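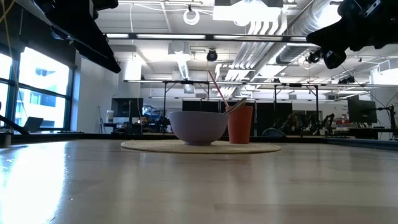

Flevow Shared Workshop, Bay Notebook
Project: Stan (tabletop arm, table-setting build)
Entry date: October 22, 2025
Recorded by: Declan Gilmartin
Reviewed by: Hayley Stockdale

Purpose of session

The session was scheduled to complete the gripper commissioning left open in the previous entry, and to begin the first trials with the table-setting objects. Commissioning was completed with one exception, recorded below. Trials were started on the cup only. The bowl has been deferred.

Condition at start

The arm was powered down and parked over the table when work began. The controller was in the state left by Hayley, with the gripper configuration saved under her initials. The emergency stop was tested before power was applied to the joints and again after the gripper was enabled. Both tests passed.

The supply to the gripper was measured at the connector and read 24 V, both at rest and with the fingers holding against a foam block. This closes the question raised in May as to whether the long cable run was responsible for the weak closing force. The cable is cleared and need not be replaced.

Gripper travel

The Pledix board accepts a position command between zero (closed) and 4000 (open). On the full open command the board reported 3590 and stopped there with no fault raised. The same value was returned on every attempt, including after a restart of the board and a fresh homing cycle.

The following were checked in order:

Finger screws. All tight. No rubbing marks on the finger pads.

Homing direction. Correct. The board homes to the closed position and counts outward, as configured.

Current limit. Raised by one step and the command repeated. The reported value did not change. The limit was returned to its original setting.

Camera bracket. The bracket for the small camera on the underside of the gripper was loosened and swung away from the linkage. On the next open command the board reported 4000.

The bracket was therefore limiting the travel. With the bracket tightened in its drawn position, one of the links comes to rest against the head of the lower bracket screw before the fingers are fully open. The screw supplied by Ikalport has a taller head than the one shown in their drawing. A low-head screw of the same thread was not found in the workshop stock and one has been placed on the order list.

In the meantime the bracket has been refitted as before, and the open limit in software has been set to 3590. The fingers still open wide enough for the cup at this setting. All members using Stan are asked to leave the software limit in place until the screw is changed. Commanding the gripper past it will press the link against the screw and may bend the bracket, and the camera calibration would then have to be repeated.

Object layout

The trial layout uses the round woven placemat with the lavender-gray bowl on the left and the orange cup directly to its right, as viewed from the near side of the table. The cup carries the pink straw and the spoon. The task as agreed with Hayley is to lift the cup with its contents in place, move it clear of the placemat, set it down, and return it. The straw and the spoon are to remain in the cup throughout.

The placemat is set close to the far edge of the table. This was a deliberate choice for reach: nearer to the base the elbow folds tightly and the wrist runs close to its joint limit. It does leave little room behind the objects, and a placement error in that direction could put the cup on the floor. Declan proposes moving the mat toward the middle of the table once the wrist mounting angle has been revised. Hayley prefers to keep the present position until a full set of trials has been recorded, so that the results can be compared. The present position stands for now.

Approach to the cup

A side approach from the right was selected. The left side is blocked by the bowl, whose rim is at much the same height as the rim of the cup, so a low approach from that side would strike it. A top approach is not practical with the straw and the spoon standing above the rim.

The first path brought the gripper down too early and the housing touched the end of the spoon. The spoon turned in the cup and the run was stopped by hand. The path was edited so that the gripper descends well out to the right, levels, and then travels in horizontally. The spoon was reset by hand for each run after that.

Runs with the edited path were made at reduced speed:

Run 1. Grasp good. Lift good. Cup set down upright.

Run 2. Grasp good. The cup rotated slightly in the fingers during the lift and the straw swung toward the bowl. No contact.

Run 3. Grasp high on the cup, where the sides are at their widest. The cup slipped down in the fingers before it cleared the placemat. Run stopped.

Run 4. Grasp height lowered. Lift and return both good.

Run 5. As run 4, with the same result.

The cause of the high grasp in run 3 is believed to be the camera estimate and not the arm. The wrist camera image from that run shows a strong reflection on the tabletop. The table has a glossy surface and takes the ceiling lights along with the daylight from the windows, the left part of the table being the worst affected. The estimated table height jumped between consecutive images when the reflection was in view. The grasp height for runs 4 and 5 was entered by hand as a fixed value, so the problem has been avoided and remains to be solved.

Options discussed for the glare

A matte cloth over the whole table. Simple, but the cloth may drag when the cup is set down, and the bare surface is part of the agreed layout.

Window blinds. These would affect everyone working along that side of the room and would need the agreement of the other bay holders.

Measuring the table height once with the arm at start of day and holding it fixed in software. Hayley will write this up as a short routine. It is the preferred option and requires no purchases.

A polarizing film over the camera lens was also mentioned. No one present had used one on a camera of this size – left open.

Cable routing

The yellow cable has been checked through the full range of the shoulder. It is free at both ends of travel. There is some slack at the upper tie which should be taken up before anyone runs the arm at full speed. A hook-and-loop tie is preferred to a plastic tie at that point, as the cable will have to be released again when the wrist mounting is changed.

Settings left on the controller

Gripper open limit: 3590
Gripper supply: 24 V, unchanged
Joint speed: reduced profile
Table height: camera estimate, disabled
Grasp height: fixed value, entered by hand, saved with the run 4 path

The earlier path has been kept under its old name for reference and must not be run with the spoon in the cup.

Actions

Declan: order the low-head screw, take up the slack in the yellow cable, and send Ikalport a note on the difference between the drawing and the supplied part.

Hayley: table height routine. Review of the run 2 recording to establish whether the rotation began at the grasp or during the lift.

Both: agree on finger pad material before the bowl is attempted. The bowl is smooth, wide and rounded, and the present pads were chosen with the cup in mind. Two grades of silicone sheet are in the drawer under the bench, labeled with the project name.

Reviewer's note (H.S.): Read and agreed, with one correction. The current limit was found one step above the documented value when I compared it with my saved configuration, so it appears the reset was not written to the board. I have restored it and saved again. Please confirm the value on the board at the start of the next session, before the gripper is enabled.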